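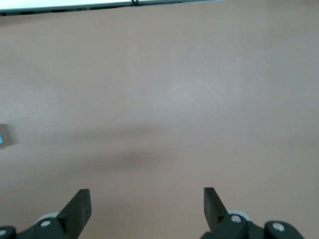

Getting Water Rings and Sticky Spots off a Table

I've had more tables than I care to admit (my spare room was basically a furniture store for a while), and I've ruined the finish on at least two of them, so take these as tips from somebody who learned the slow way.

Start with the mildest thing you own. For me that's a drop of dish soap in a bowl of warm water and a cloth wrung out hard, so it feels barely damp. Wipe with the grain if there is one, then go over it right away with a dry towel. I use old cotton T-shirts for this, cut into squares, and I keep a stack of them under the sink.

White rings on a wood finish are usually moisture caught in the top layer, and they come out more often than you'd think! Lay a thin cotton cloth over the ring and press with an iron on low, no steam, for a few seconds. Lift, look, do it again. I had one that took over 60 passes, spread across two evenings, and I was ready to give up and buy a tablecloth. Dark rings are another story. Those have gone down into the wood and I've never shifted one without sanding.

Sticky label glue: cooking oil. Dab it on, go put a load of laundry in, come back and rub with a fingertip. Then soap and water, or you'll have an oily patch collecting dust. Don't do this on bare wood, it soaks in and stays there.

Crayon comes off painted tops with a little baking soda on a damp cloth. Go lightly, it's gritty and it'll dull a gloss finish (ask me about the yellow desk).

Candle wax I leave alone until it's hard. A bag of ice on top for a bit, then an old plastic card held nearly flat. Whatever film is left comes up with a warm cloth.

For wobbles, flip the table over and tighten everything before you start folding up cardboard. My kitchen one had 3 loose bolts out of 4, and I'd been blaming the floor since December.

Felt pads are worth putting under lamps, vases, the fruit bowl, all of it. The cheap ones slide off in summer, so I clean the base with rubbing alcohol first and let it dry before sticking them down. Keep the alcohol well away from the tabletop itself, it can take shellac right off.

Next up on my list is the drop-leaf table in the hall, which has a hinge that squeaks every time I set my keys down. I'm trying candle wax on it before I go out and buy anything.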